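Cleaning and Repainting Metal Bins, Trays and Drawers
27 May 2021

Painted steel holds up for years in a workshop if you deal with the wear while it is small. Most of the damage comes from dragging parts across the bottom and from leaving damp things in a corner overnight.

Washing

Empty the bin and knock out the grit before any water goes in. Use warm water and dish soap with a nylon brush. Skip steel wool on paint you want to keep. Old grease comes up with mineral spirits on a rag; open a window and let the rag dry flat outdoors before throwing it away.

Rinse, wipe, and stand the bin on edge until the seams are dry.

Checking the paint

Look at the floor first, then the slopes where parts slide down. Bare metal with a shine to it is only worn. Orange or brown spots that feel rough are rust and need sanding. Run a fingernail along the edge of any worn patch. If paint lifts, scrape until it stops lifting.

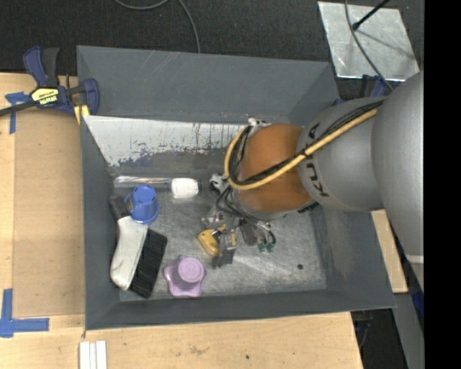

Sanding and priming

Start with 80 grit on rust and finish with 180. Feather the edges so you can't feel a step. Wipe with a damp cloth, dry, then prime the same day. Two thin coats of primer do better than one heavy one, which will run on a slanted wall.

Top coat

Use an enamel made for metal. Leave it 2 days before loading anything heavy, longer in cold weather.

Liners

A rubber mat cut 1/4 inch short on each side will lift out easily for cleaning. Cardboard is fine for dry parts. Change it when it gets oily.

Next page: Oiling drawer slides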